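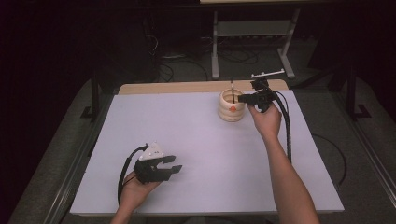
How far can a walker carrying an overnight pack expect to travel in a day on the Amville Ridge Trail?

Most of the walkers in this study covered 8 miles between breakfast and dusk, and those who crossed Demolov Pass covered less.

Last updated: November
Reading time: 3 min

Water and Daily Distance on the Amville Ridge Trail
Student project report, Outdoor Recreation Studies
Submitted by Kazue Miyazaki

Search this site Enter keywords Go

1. Purpose

The project examined how the location of water affects the distance that overnight walkers travel in a day. The Amville Ridge Trail was chosen for its long dry section between Gutard Creek and the Nagano shelter. Guide sheets for the trail list the campsites but do not say which of them have water late in the season.

2. Method

Trip logs were collected from 16 walkers who completed the full route from south to north. Each log recorded the starting time, the place and time of every water stop, and the campsite used. The author also walked the route over four days and checked each spring marked on the trail map. Elevations were taken from the same map.

3. Findings

The trail leaves Gutard Creek at a low footbridge and climbs steadily through oak and then pine. Demolov Pass, at 2,490 feet, is the highest point. The last 600 feet of the climb are steep and fully exposed to the afternoon sun, and several logs mention long rests at the switchbacks.

Two springs shown on the map north of the pass were dry when the author visited. A third was flowing slowly and took some time to fill a bottle. Walkers who had filled up at the creek generally went on to the Nagano shelter the same day. Those who had counted on the springs either stopped early on the pass or reached the shelter after dark — one log gives an arrival time of 9:40 p.m.

Pack weight was not a clear factor. The heaviest packs in the group belonged to walkers who made good time, possibly on account of the extra water they carried.

4. Limits of the study

All of the logs came from walkers who finished the route. Those who turned back at the pass were not reached, and their reasons may have been different. The logs also cover only the dry part of the year.

5. Recommendations

The trail map should mark the two northern springs as seasonal. A notice at the Gutard Creek footbridge should advise walkers to fill all containers before the climb. A second round of logs, collected in spring, would show whether the same campsites are used when the water is running.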